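4.3 Waiting as a part of the working day

Studies of shift work have a good deal to say about effort and very little to say about waiting, perhaps because waiting is dull to watch and duller to write up. The diaries collected at Merham and Gullcombe were meant to record tasks. What they recorded, at length and often with feeling, was the time between tasks.

Of the 41 diaries returned, most gave waiting a name of its own. At Merham it was "standing by", even for people who sat down to do it. At Gullcombe it was "the gap", and one writer divided gaps into those long enough for tea and those only long enough to think about tea. We have kept this distinction in our coding scheme, where it proved more reliable than several of our own.

Du Plessis argues that waiting is felt as rest only when its end is known. Our diaries bear this out in part. A gap of seven minutes with a fixed end was described as a break; a gap of three minutes without one was described as a nuisance, and in one case as "a slow insult". Supervisors, asked about the same gaps, tended to say that there weren't any.

Posture is the other matter on which the diaries are unexpectedly full. Four writers noted what they did with their hands, and all four felt that folding them looked idle while leaving them on the bench looked like work – a belief we could find no supervisor to share. The seated position with hands in the lap (Figure 4) falls somewhere between the two, and the Ploltar scale, which was designed for standing staff, has no score for it. We entered it as "neutral" and moved on. 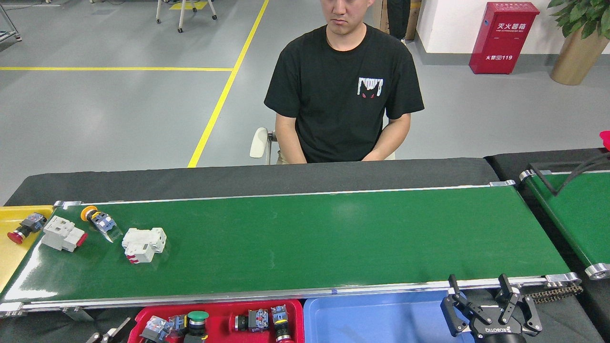
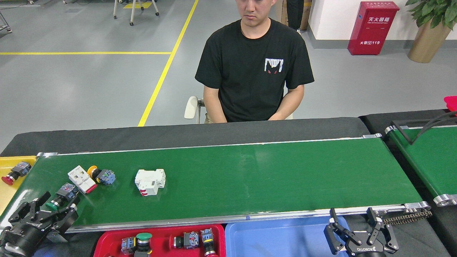

Figure 4. Seated position behind a conveyor belt, hands together in the lap.

Karine Boychuk, commenting on an earlier draft, objected that "neutral" was our word and none of the diarists'. In her view a person who is waiting to be told something is already at work, and a scale that scores only the hands will go on missing it. She also thought the tea categories should be dropped. We have kept them.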